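How to plan your first club endurance race

December 7, 2018
By the Flukdale Motorsport desk

Entries for the 300-minute race at Flukdale open in September. Sort out your drivers first. You need at least 2, and each must take a break of 30 minutes between stints.

Next, work out your fuel. Run ten laps at race pace in practice, refill the tank and divide the litres used by ten. Add a small margin for the formation lap.

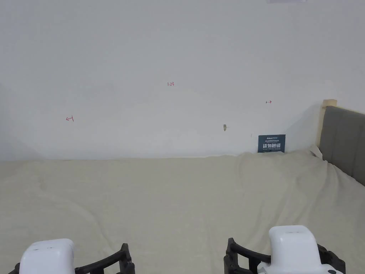

Red markings on a white wall, including "1.23".

Write your pit windows on one sheet and give a copy to everyone on the crew. Set the latest lap for each stop, then bring it forward by two laps in case the radio fails.

Sleep matters too. If you're driving the first stint, stay off the simulator the night before and pack your helmet and gloves early.

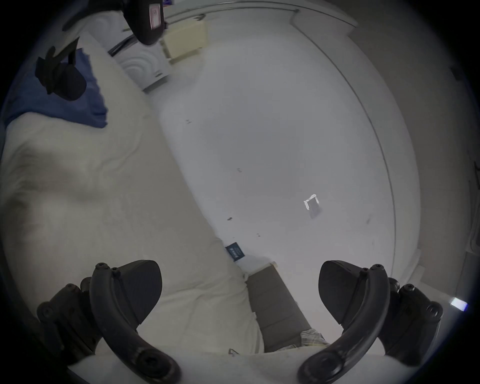 On race morning, check tyre pressures cold and note them beside the fuel figures. Weigh the car with the driver in it. Our Histik hatch came in at 1,337 kg.

Related
Choosing brake pads for the Vincze Cup
Kekovine circuit guide
Reading flag signals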